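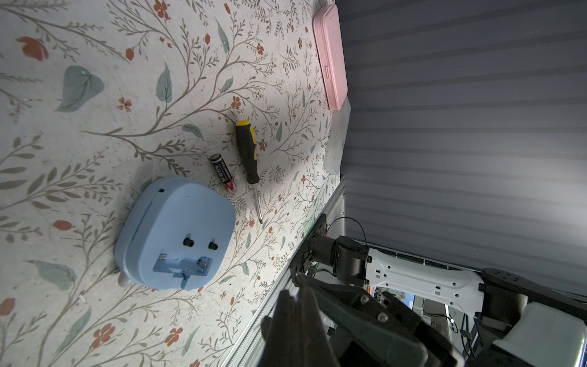

Mansa Lamptey asked at the midterm review why we did not just train one policy from end to end and skip the planner. It is a fair question and it shaped the second half of the project, so we start with it.

Our first version did work that way. We recorded 200 demonstrations of the battery task, trained a single network on wrist camera images and joint positions, and let it output joint targets directly. It learned to reach well. It was poor at deciding when a stage was over. The arm would close on the housing, open again, and close again until the episode timed out. More data moved the problem around but did not remove it: at 500 demonstrations the repeated grasp was rarer, and the policy had started to stall before the battery stage.

The current software, which we call Dodach, splits the job in two. A small state machine holds the list of stages (locate housing, grasp, steady, release, locate battery and so on). Each stage has its own short policy and its own end check. The end check is a classifier that looks at the last few wrist images and the gripper current and votes on whether the stage is finished. Efua wrote the state machine and the logging. Lavanya trained the classifiers. Cledwyn did the camera calibration and most of the driver work.

Perception

The part detector runs on the wrist view only. Our work surface has a floral print, and early on the detector kept marking red flowers as parts. We first tried a color threshold, which was a mistake, and then retrained with the print in every training image. The blue housing was easy after that. The screwdriver took longer. Its shaft is thin, so the box around it is mostly background, and we ended up detecting the handle alone and working out the shaft direction from it. 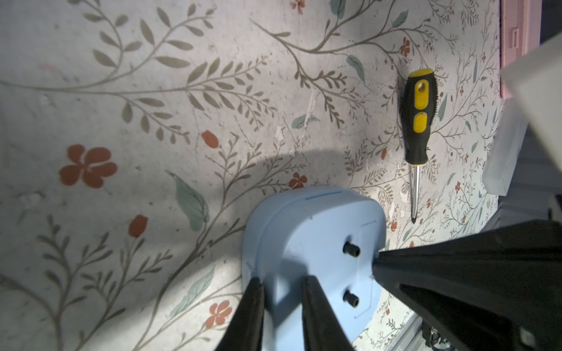

Figure 2. Wrist view with the gripper fingers at the blue housing and the screwdriver nearby.

Control

Stage policies output end effector steps, which go through a filter before they reach the motors. The filter clips any step over the speed limit and holds the last target if a message arrives late. Before we added the hold, one late message was enough to make the arm jerk. The limit is set per stage in a config file, and the steady stage has the lowest one.

Logging grew more than we planned. Every run writes images, joint states, the active stage and each classifier vote to one file. The replay tool steps through that file with the votes drawn as a strip under the video – this is how we found most of the bugs in June. One of them was a clock offset of 100 ms between the camera and the arm, which had been in our data from the beginning.

Open problems

The planner cannot go back more than one stage. If the housing moves while the arm is reaching for the battery, the run has to be restarted by hand. Mariama has a branch that lets any stage call for a new locate step, but it is not merged and has only been tested in replay. The end checks also need new labels for each new object, and labeling 2,000 images took longer than training on them did.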